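Hausnachrichten Wohnanlage Latden, Ausgabe Mai

Wasserhärte und Dosierung in den Gemeinschaftsküchen

Seit der Umstellung der Einspeisung auf das Wasserwerk Flenesthorpe liegt die Gesamthärte im Netz der Wohnanlage bei 16 °dH. Zuvor waren es 15 °dH. Beide Werte fallen in den Härtebereich hart, eine Neueinstufung ist daher nicht erforderlich. Für die Geräte in den Gemeinschaftsküchen ergeben sich dennoch Änderungen, weil die Enthärtungseinheiten der Spülmaschinen bisher auf den niedrigeren Wert eingestellt waren.

Die Einstellung erfolgt im Servicemenü unter dem Punkt Wasserhärte. Nach der Änderung ist ein Leerprogramm ohne Geschirr zu starten. Regeneriersalz wird nur bei leuchtender Anzeige nachgefüllt. Speisesalz ist wegen der Zusätze ungeeignet. Multitabs mit Salzfunktion ersetzen das Regeneriersalz bei dieser Härte nicht.

Beim Handspülen bleibt nach dem Verdunsten des Wassers mehr Kalk auf glatten Oberflächen zurück. Teller sollten mit klarem, warmem Wasser nachgespült und senkrecht abgestellt werden, damit das Wasser an der Fläche abläuft. Bei gestapelten Tellern hält sich Restwasser am Fußring.
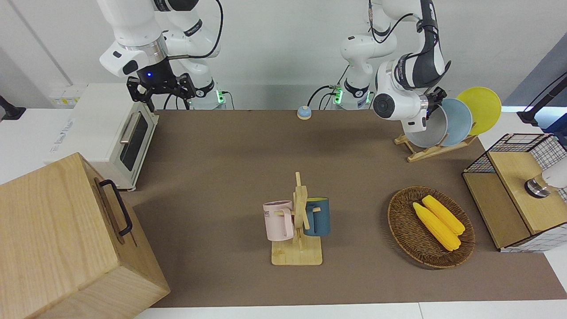 Drei Teller, senkrecht im Abtropfgestell aus Holz.

Abtropfgestelle aus Holz gehören nicht in die Spülmaschine. Weiße Kalkränder lassen sich mit verdünnter Zitronensäure abwischen, anschließend wird mit klarem Wasser nachgewischt. Die Lösung ist kalt anzusetzen, da sich beim Erhitzen schwer lösliches Calciumcitrat bilden kann. Auf Naturstein und Emaille darf sie nicht verwendet werden.

Wasserkocher sind bei sichtbarem Belag zu entkalken, spätestens alle vier Wochen. Für die Perlatoren an den Spültischen gilt derselbe Abstand. Das Sieb wird abgeschraubt, eingelegt und vor dem Einbau durchgespült. Läuft der Strahl danach weiterhin schräg, ist der Einsatz zu tauschen. Ersatzeinsätze liegen im Hausanschlussraum im Regalfach Manalo.
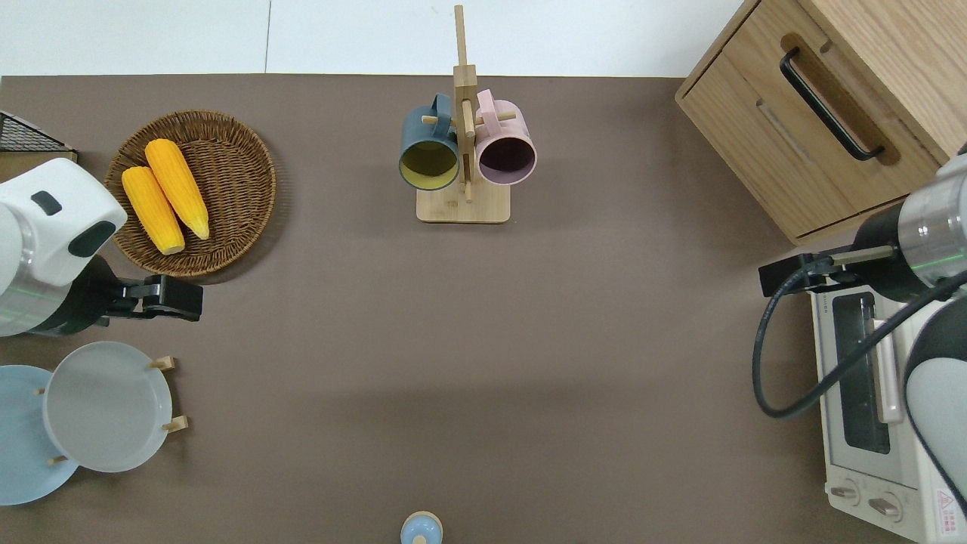 Verbrauch und Zählerablesung

Der Kaltwasserzähler der Gemeinschaftsküchen wies im letzten Ablesezeitraum 1.285 Liter aus, im Zeitraum davor 1.000 Liter. In den höheren Wert gehen die Spülvorgänge nach dem Filterwechsel ein. Eine Undichtigkeit wurde bei der Druckprüfung nicht festgestellt.

Die nächste Ablesung findet am Samstag statt. Der Zugang zum Zählerschacht ist bis dahin freizuhalten. Die Werte werden wie bisher im Portal Plumoto unter Verbrauch, Gemeinschaftsflächen eingestellt.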